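Progress report to the Cestalent small grants fund, for the period ending in March

Dear friends at Cestalent,

Thank you again for the $970, and for your patience while we got going. Sala, our secondhand clothing room, now has a sorting setup we are really happy with, and I wanted to tell you how your money has been spent so far.

The biggest share went on shelving from Trodar, which came flat and took 2 long evenings to put together (longer than the leaflet promised, but the shelves are good and solid). The rest bought clear plastic bins and labels. We have 15 bins left in the cupboard for when the winter things come in.

We began with scarves and gloves and have now moved on to hats, which used to live in one enormous heap by the door. Baseball caps are the trickiest of the lot. They roll, they nest inside each other, and in the washed, faded fabrics a navy and a gray-green can look very alike at the bottom of a deep box. So we sort them by color on a table, with two clear bins side by side in the middle, one for each color, and the caps spread out where the brims and seams are easy to check before they go in. 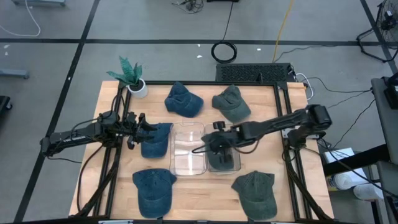

The clear sides have been worth every cent, as people can find a color without tipping everything out — and I do mean everything, if you remember our old cartons.

Still to do are belts and bags, and a second round of labels in larger print. We are also hoping to pass a share of the children's hats to our neighbors at Wuvska before summer. I expect to need 9 more weeks to finish, and will send the receipts along with the final report.

With warm thanks from all of us at Sala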